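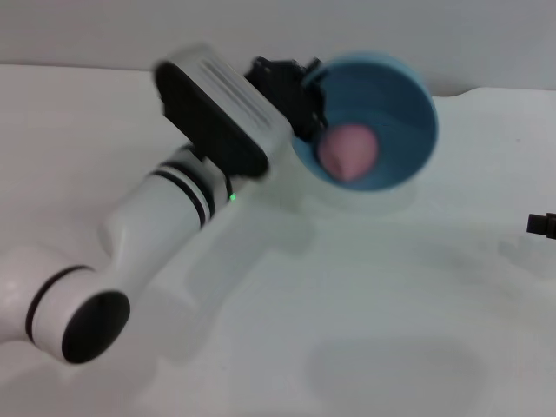

Ticket: Certificate shows wrong grade after retake
Product: Drovar Skills, certification module
Opened by: Ro-un Na, training office, Dornari
Assigned to: Costel Kos
Priority: Normal
Status: Closed
Opened: Sep 17, 2025

Ro-un Na
One of our learners, Stojan Trajkovski, took the Food Safety Level 2 test in April and got a B. He has now retaken it and got an A. His results page shows the A. The certificate he downloads still says B and still has the April date. He needs the correct one for a job application. I tried it from my admin login and got the same old PDF.

Costel Kos
Thanks for the report. Please send:
Certificate number printed at the bottom left of the PDF
Browser used
Whether the learner changed his display name between the two attempts

Ro-un Na
Certificate number ends in 4000. He used Firefox, I used Edge. He did change his name. In April it was spelled Trajkovsky and we corrected it a few weeks later under Edit Learner. The PDF still has the old spelling, which I should have mentioned first.

Costel Kos
That helps. Please open the learner record, go to Certificates, and click Reissue. Wait for the green check mark and download again.

Ro-un Na
Clicked Reissue. Got "Request could not be completed. A valid certificate already exists for this course." Tried a second time, same message. Also tried in a private window.

Costel Kos
I can reproduce this on a test account. Steps:
Learner passes a test, certificate is issued
Admin edits the learner's name
Learner retakes the test and gets a higher grade
Results page updates, certificate does not
If I skip the name edit, the new certificate comes out right. Passing to Fatos Vukadinović on the certificate service.

Fatos Vukadinović
Looked at the logs. When a name is edited, the old certificate is locked so that it can't be changed while someone checks the spelling. The lock is supposed to come off when the edit is saved. It stays on if the edit was made from the Edit Learner page. Edits made from the bulk upload page are fine. The retake then finds a locked certificate and leaves it alone.

I removed the lock on this record by hand. Ro-un, please try Reissue again.

Ro-un Na
Reissue worked. The name and the grade are correct now. The date is still the April one, though. Is that expected?

Fatos Vukadinović
No. The date comes from the first issue and Reissue does not touch it. For a retake it should use the date of the new attempt. I have set it by hand on this record. Please download one more time and check both pages.

Ro-un Na
Both pages are right. I sent it to Stojan and he has it. We have 7 other learners whose names we fixed the same way. Do I need to open a ticket for each?

Costel Kos
No, put them all in a reply here and we will clear the locks together.

Ro-un Na
List attached as a spreadsheet. Only 4 of them have retaken anything so far.

Fatos Vukadinović
Locks removed on all of them. I corrected the dates for the ones with retakes – the rest did not need it. The old PDFs will show as "Replaced" if an employer looks up the number.

Costel Kos
Fix for the Edit Learner page is logged as a separate bug and goes out with the next update. Until then, please make name changes through bulk upload, even for a single learner. The file needs the learner ID and the new name, nothing else.

Ro-un Na
Understood. Fine to close from our side.

Resolution: Locks cleared by hand, certificates reissued. Workaround given. Linked to open bug for Edit Learner.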